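Firkance two-finger gripper kit: three months in the garage

4 out of 5 stars

I'd put off buying these since before May, mostly because I'd already printed my own fingers and was stubborn about it. Mine were fine for foam blocks. They were hopeless on anything with a rounded side, and after the second cracked knuckle I gave in and ordered a pair of the Firkance kits, one for each arm.

They came from Lerkico at $91 apiece, and shipping to Urnham took 7 days. Inside you get the fingers, the mount, a bag of screws and a folded sheet of instructions printed in a font meant for ants. Read step 4 before you do step 3. I didn't, and I had to take the whole left side apart again to get the spacer in (it goes under the plate, flat side down, and it will happily go in the wrong way around).

Fitting the first one ate an entire evening. The second took me 30 minutes with the radio on, so it's a nice enough job once you know where your hands go.

Now the good part. The grip is lovely! My usual practice run is a pink plate from the kitchen with whatever small junk is lying around on it, plus a bottle of orange juice standing off to one side for the other arm. The puzzle cube was always my nemesis. With the printed fingers it would spin out and skate across the table, and I'd be under the bench with a flashlight again. These close on it square, and even when I come in at a sloppy angle they tend to straighten it up a bit. Flat things are harder. A thin box lying on a plate is still a real fiddle and I miss it more than I'd like, though I blame my own aim for part of that.

Bottle caps are somewhere in the middle. The tips are narrow enough to get in close, but you have to creep up slowly, and my tuning is still on the jumpy side.

Gripes? The cable that comes in the kit is too short for my arms, so I replaced it with one from the Ekanayake parts bin and left a generous loop in it so it doesn't tug when the wrist turns. I've also had 2 screws work themselves free. A dab of threadlocker fixed that — should have been in the bag, at this price. And black fingers throw a dark shadow under my shop light, so I've moved the lamp twice and I'm still not happy with it.

Would I buy them again? Yep, and I'm keeping the printed set as spares. I knocked off a star for that instruction sheet and the stingy cable. Next job is getting both arms to share the table without me hovering over the stop button the whole time.

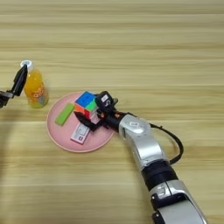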